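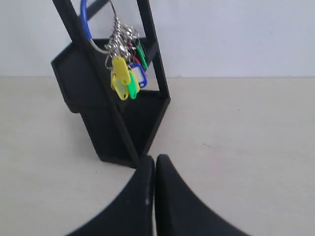

Most shared buildings lose keys in the same place: the two feet of counter between the door and the sign-out sheet. At Gevcombe, a block of rented workshops with 32 lockable rooms, the counter was cleared in November and the loose keys were moved to small black stands, each with a shallow tray under two upright posts.

The layout is the work of Linnea Strand, who manages access for the building. Each stand takes one ring. The ring hangs between the posts, and the tray underneath is kept clear for a key waiting to be tagged.

Tags are plastic, in stock colors. Yellow is for street doors, green for stairwells and corridors, blue for plant rooms, red for anything that needs a second signature. Two tags of one color on a ring are allowed, provided the labels differ. Labels are written in pencil. Strand tested ink and found that it migrated under the window within a season.

The ring itself took longer to settle. Rigid hoops bent at the hinge. Steel cable loops with a plastic coating held their shape and passed through a split ring without snagging, though the coating wears first where the metal rides on it. Strand inspects that section monthly and replaces the loop once bare strand shows.

Split rings are the weak point in handling. A ring that carries several others gathers into a knot at the lowest part of the loop, and the tags overlap. Dario Marras, a locksmith who recut 629 keys for the building over one summer, recommends no more than 6 tags to a loop. Past that, he says, people read the color and guess at the label.

Height matters as well. The longest tag should hang just short of the tray rim. If it touches, it lifts, and the label turns away from the reader. Strand sets the loop by hand and checks it with a steel rule.

The sign-out sheet is still paper. It hangs on a clip beside room 6.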